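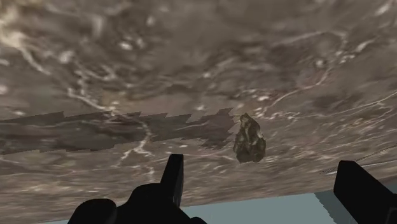 A small, rough rock on a marbled, stone-like surface.

Skarnby T-slot extrusion starter kit: four months in and I'm still finding things to build

I bought the Skarnby kit in February because I was tired of making workbench fixtures out of scrap lumber and drywall screws. My shop is a one-car garage with a floor that slopes toward the door, so anything I build out of wood ends up with a shim under one leg. A friend at work had a printer enclosure made of T-slot extrusion, and I kept walking past it and thinking how nice it would be to just loosen a bolt and move the leg down a hair.

The kit comes in one long box. Mine had 16 lengths of profile, all pre-cut, plus a bag of corner brackets, a bag of drop-in nuts, button-head screws, end caps and two hex keys. The ends were square on every piece I put against my machinist's square, and that's a bigger deal than it sounds. If your cuts are even a little off, a frame will rack when you tighten the last corner and you'll spend the evening chasing it. Mine went together flat on the first try!

The anodizing is clear with a soft satin look. There were light rub marks on two of the longer pieces where they'd been sitting against each other, and you can only find them if you tilt the bar under a lamp. The slots are clean inside, no burrs, no gritty bits of leftover chip. I've bought loose profile from surplus dealers before and had to run a file down every slot before a nut would slide, so I noticed this right away.

What I've built so far: a router table frame, a rolling stand for my small bandsaw, and a wall rack for clamps. The router table was the first, and I did it badly. I put the cross rails on before I'd figured out where the router plate would sit, took them all off, and put them back on three inches over. It cost me ten minutes. In wood that would have been a new set of rails and a bad mood.

The brackets are cast, with little locating tabs that drop into the slot and keep things lined up while you tighten. I love these. If you want a slot to run clear through a corner you'll need to snap the tabs off with pliers, and the instruction sheet doesn't mention it. The sheet is pretty thin in general. It shows one cube and one shelf and leaves you to it.

Now the nuts. The kit uses roll-in nuts with a spring ball, and they hold their spot in a vertical slot without sliding down to the floor. About half the fun of the kit is right there. The bag is stingy, though. I ran out halfway through the bandsaw stand and had to wait on an order. Lukodard sells a compatible nut in boxes of 1,000, which is far more than a garage person needs, but I split one with my brother-in-law and we're both set for life. They fit the Skarnby slot fine, maybe a touch looser.

I also tried a few lengths of the Rocha profile in the same size to see if the two would mix. They do, mostly. The Rocha walls are a little thicker and the silver is a shade warmer, so a frame with both looks slightly patchy. For a clamp rack, who cares. I wouldn't mix them on something that sits in the living room.

Stiffness is very good at the lengths in the box. The longest rail on my router table doesn't bend in any way I can feel when I lean on it. The rolling stand wobbled at first, and two diagonal braces took care of it. I would have liked to see a pair of braces in the kit.

On price, I paid 456 dollars with shipping. That's real money for a box of aluminum sticks, and you could get the same footage cheaper by ordering long bars and cutting them yourself if you own a decent miter saw with the right blade. I don't, and I like my fingers.

A few small gripes. The end caps come in 13 and I've already lost some under the freezer. The shorter hex key rounded over in the second week, so use your own. And the box is long enough that it got left out by the curb.

Next up is a fold-down outfeed table, and after that I want to try the Bikarura hinge set, which is meant to fit this slot. If it does, I'll add a note to this review.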